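Chapter 7
Comparing Grippers Without Fooling Yourself

Every gripper works well in the brochure. By now you have read six chapters on force, friction and finger shape, and you may feel ready to choose one gripper over another by looking at the numbers. This chapter tries to slow you down. The numbers are often correct. The trouble is what people do with them.

Consider a claim of the kind you will meet in your first month on the job: gripper A succeeded in 100 of 100 trials, gripper B in 67 of 100, so gripper A is better. Better at what? Before you accept the sentence, you need to know what object was held, where it started, who decided that a trial was a success, and whether the two grippers were driven by the same controller. If any of these changed between A and B, you have compared two whole setups and given all the credit to the fingers.

Most comparisons in this chapter were run in simulation, in a furnished room with a two-armed robot. Simulation is cheap, it can be reset, and it will repeat the same start position as many times as you like. It will also forgive you for things a real room would not. Contact between a flat finger and a flat board is computed from a model of friction, and somebody picked the values in that model. Ask who, and ask when they last changed them. 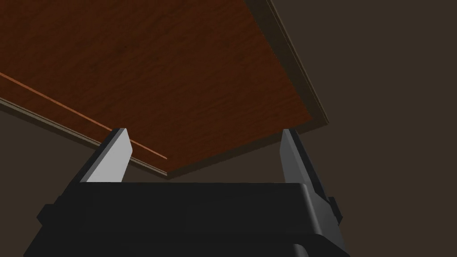

The first thing students get wrong is the approach. They spend days tuning closing force and hardly any time on where the fingers are when closing begins. Parallel plate fingers meeting the edge of a board have very little room for error in one direction and plenty in another. A controller that drifts in the generous direction will look excellent. Turn the board a quarter turn, change nothing else, and the same controller may look hopeless. Neither result tells you much about the gripper.

We will use two made-up scoring rules throughout, and you should learn to distrust both.

The lift rule counts a trial as a success if the object leaves its support and stays up for a fixed time. It is simple to check and simple to cheat. A gripper that pinches one corner and leaves the rest hanging passes.

The place rule counts a trial as a success only if the object ends up in the right spot. It is closer to what a customer wants, but now the arm, the planner and the camera all share the blame for a failure. In the Jelton trials, which we take apart in Section 7.3, the order of the grippers flipped when the rule was changed from lift to place. The team had already written its report.

The second thing students get wrong is the camera. A view from the wrist shows the fingers well and the room badly. A view from the body shows the room well, and at the moment of contact the arms can block the one thing you care about. If gripper A was tested with one view and gripper B with the other, throw the comparison out. I have seen people try to correct for this afterward with a scaling factor. I have never seen it done in a way I believed.

The third is plain sample size. In the Gilstead exercise at the end of this chapter you get a log of 1,279 grasp attempts, a comfortable number until you sort it. Most attempts share one start position and one object. For the case the exercise asks about, you are left with far fewer rows than you would like, and you will have to say so in your answer. A big total at the top of a table is no protection.

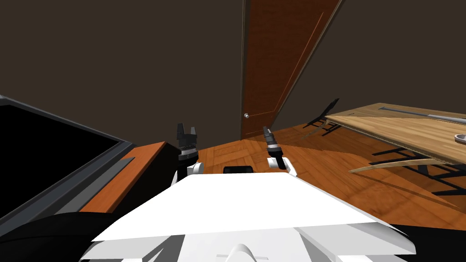

Raghda Harb
Chapter author; lead instructor, Manipulation Testing, Zekon Technical Program

What two arms add to a test

A two-armed robot tempts you to put a different gripper on each arm and test both in one session. It saves setup time, and I used to recommend it. I no longer do, at least for a first comparison. The left and right arms reach the same point in the room by different paths, and one of them may be near its joint limits when the other is comfortable. Furniture makes this worse. A table on one side gives that arm a harder job before either gripper has touched anything.

If you must test this way, swap the grippers halfway and run the whole set again. When the result follows the gripper, you have learned something. When it stays with the arm, you have learned something else, and it belongs in the report too. My colleague Jihad Bataineh holds that the swap is enough to rescue the method. I think it rescues the average and hides the failures. You can read both arguments in Section 7.4 and make up your own mind.

Controllers deserve the same treatment. The Ásgeirsdóttir controller, introduced in Chapter 5, slows the fingers just before contact. That helps thin, light objects and does very little for heavy ones - so a test set full of thin, light objects will flatter it. A set of 300 trials chosen by the person who wrote the controller should be read with this in mind, however careful that person is.

Before you begin

You will need the Chapter 5 controller files and a working copy of the simulator. Write down your scoring rule before the first run and do not edit it. Keep the failed trials, including the ones where the software crashed, and record the friction values with every set of results.

Section 7.1 starts with a single gripper and a single board, tested twice with the same settings. The two sets of results will not match. Work out how far apart they are before you bring in a second gripper.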